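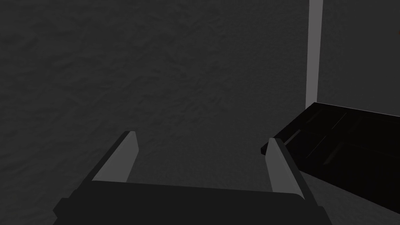 # Stuck on covariant vs. contravariant, do I really need both?

**Gleice Nogueira**

Hi all! I'm teaching myself tensors in the evenings (started back in May) and I've read the same chapter 3 times now. I can do the index gymnastics, sort of, but I can't see why a gradient gets its index downstairs. Isn't it just a vector?

**Ademir Moura**

I got stuck there too — what helped me was units. Say temperature changes by 2 degrees per meter. Switch to centimeters and a displacement's number goes up by 100, but the gradient's number goes down by 100. They transform opposite ways, so they get different index positions. With an orthonormal basis in flat space the components match, so intro classes skip it.

**Schwerdtfeger**

just lower everything with the metric and keep going, it clicks later. watch the minus sign on the time part though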